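3. Household Storage of Dry Staples

3.1 Background to the household component

Losses of grain, pulses and flour after purchase have received less attention than losses on the farm or in transport. Most published work on stored food stops at the warehouse door. What happens in a kitchen cupboard over the following weeks is left to consumer advice leaflets, which tend to repeat one another and seldom report how their advice was tested. The household component of the Plumeo study was designed to address this gap for two towns, Prestitz and Hulel, where earlier sections of this paper have described the retail supply and the seasonal pattern of humidity.

The two towns differ in ways that matter for storage. Prestitz lies in a river valley, and its older housing has thick walls, small windows and pantries that open directly onto the kitchen. Hulel stands on higher ground. Its housing is newer, kitchens are smaller, and many residents keep dry goods in wall cabinets above or beside the stove. Residents in both towns buy rice, lentils, wheat flour and oats in retail packs, usually of paper or thin film, and move some part of the contents into another container after opening.

The terms used in this section follow the definitions in Section 1. "Transfer" means moving food out of its retail pack into a second container. "Nesting" means placing the retail pack, opened, inside a second container. "Clipping" covers folding and fastening the retail pack itself with a clip, band or peg. A household may use all three methods for different foods, and many do.

3.2 Recruitment and household visits

Households were recruited through notices in food shops and through two adult education centers. A total of 518 households completed the first questionnaire. From these, 100 were selected for home visits, with equal numbers drawn from each town. Selection was stratified by household size and by whether the respondent reported having thrown away dry food in the previous year for any reason.

Visits were carried out by trained interviewers under the direction of Châu Phí. Each visit lasted less than an hour. The interviewer asked the person who did most of the cooking to show where dry foods were kept, recorded the type of container and the method of closing it, and noted the distance of the storage place from the nearest source of heat or steam. Samples were taken only with written consent. Households were asked not to tidy or rearrange their cupboards beforehand, although it must be assumed that some did.

A second visit followed in March. Between the two visits, participants kept a simple diary of purchases, openings and discards. Diaries were returned complete by 66 of the visited households. A further group returned diaries with gaps of a week or more, and these were used for the container inventory but excluded from the discard analysis.

3.3 Container types and closures

Containers were grouped according to closure and not according to material, as the pilot work had shown that the closure was the better guide to how a container was used. The four groups were screw-top jars, press-on lids, flexible bags with a zipper seal, and open or folded packs. Tins with hinged lids were placed with press-on lids. Fabric sacks, found only in Prestitz, were placed with open packs.

Flexible bags with a zipper seal require some further comment. They are cheap, they take up little room when empty, and they allow the contents to be seen without opening. Respondents valued them for small amounts of food left over after a jar had been filled. At the same time, the seal depends on the user pressing the two strips together along their full length, and a short section left open near one end is easily missed.

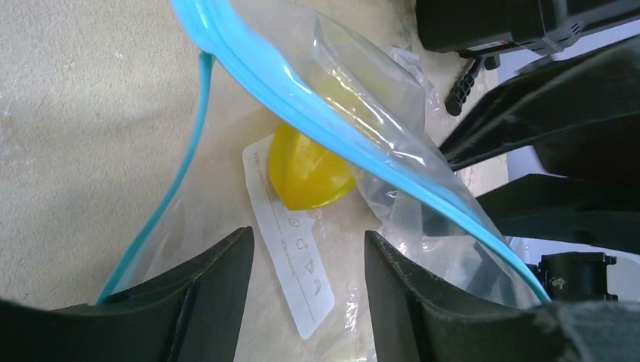
Interviewers therefore checked each bag by pressing it lightly between the palms and listening for escaping air. A bag was recorded as closed only if it held its shape for the length of the check. This test is crude, and it does not measure the movement of water vapor through the film. It was chosen because it could be carried out in any kitchen without equipment and because it gave consistent results when two interviewers tested the same bags during training.

Re-use of bags was common in both towns. Respondents described rinsing bags and hanging them over a tap or a bottle to dry. The questionnaire did not ask how many times a bag had been re-used, an omission that was noticed too late to correct. Several interviewers wrote in the margin that fine flour had collected in the groove of the seal, and that respondents were not always aware of it. A later round of fieldwork should treat this as a separate item.

Screw-top jars were the preferred container for rice and lentils. Many had been saved from other foods. Lids saved in this way did not always match the jar, and a lid that turned freely without tightening was recorded as a folded pack for the purpose of analysis. This rule was disputed within the project team. Algirdas Hunt argued that a loose lid still keeps out adult beetles more effectively than folded paper, and the raw codes have been kept so that other authors can group the containers differently.

3.4 Moisture and location

The moisture of flour samples was more closely linked to the place of storage than to the container. Flour kept in a cabinet beside the stove took up moisture during cooking and gave some of it back overnight, and this daily cycle was visible even where the flour had been transferred to a jar that was opened often. Flour kept in a separate pantry changed slowly and followed the outdoor season.

This finding is in line with the account given in the retail section, where the position of shelves within a shop had a stronger effect than the type of packaging. It suggests that advice to households should begin with the question of where food is kept. In the older houses of Prestitz the pantry remains the best place for flour and oats, provided that nothing is stored directly against the outer wall. In Hulel, where a separate pantry is rare, a low cabinet on the side of the kitchen away from the stove is the nearest equivalent.

Rice and lentils were less affected. Samples taken from jars, bags and nested packs at the second visit could not be told apart by moisture alone. For these foods the choice of container appears to be a matter of convenience and of protection against insects.

3.5 Discards and stated reasons

Participants who returned complete diaries gave a reason for each discard in their own words. These statements were coded by two readers working separately, and differences were settled by discussion. The most frequent reason was age, meaning that the printed date had passed or that the respondent could not remember when the food had been bought. Insects came second. Smell, dampness and spills followed.

It is notable that age was given as a reason more often for transferred food than for food kept in its own pack. Transfer removes the printed date along with the pack. Of the households that transferred flour, 34 had no written record of the date on or near the container. Some respondents relied on memory, some on the order of jars along a shelf, and a few had cut out the printed panel and placed it inside the jar with the food. The last of these practices was effective for dating but raises a question of hygiene that was outside the scope of the study.

Insects were reported mainly in oats and wheat flour. In most of these cases the respondent had discarded the affected pack and left neighboring packs in place. Further discards from the same cupboard were sometimes entered in the diary in the weeks that followed. The diaries do not allow the source of an infestation to be established, and it remains possible that some packs were already infested at the point of sale.

3.6 Limitations

The sample is not representative of either town. People who answer a notice in a food shop may take more interest in food than their neighbors do, and those who agree to a home visit are likely to keep better order in their cupboards. Both effects would lead to an underestimate of discards. The diaries place a further burden on participants, and the act of keeping one may change what is bought and thrown away.

Only one cold season was covered. The method developed by Lý for adjusting indoor humidity to a standard year was applied to the moisture readings, but it was designed for heated rooms and may not suit an unheated pantry. Readings from the Prestitz pantries are therefore given in the appendix both with and without adjustment.

Finally, the grouping of containers by closure hides differences within each group. A thick bag and a thin one were treated alike, as were a new jar and one saved from jam. The household component was not large enough to support a finer division. The next section turns to the shops themselves and considers whether pack sizes offered for sale match the amounts that households in the two towns use between purchases.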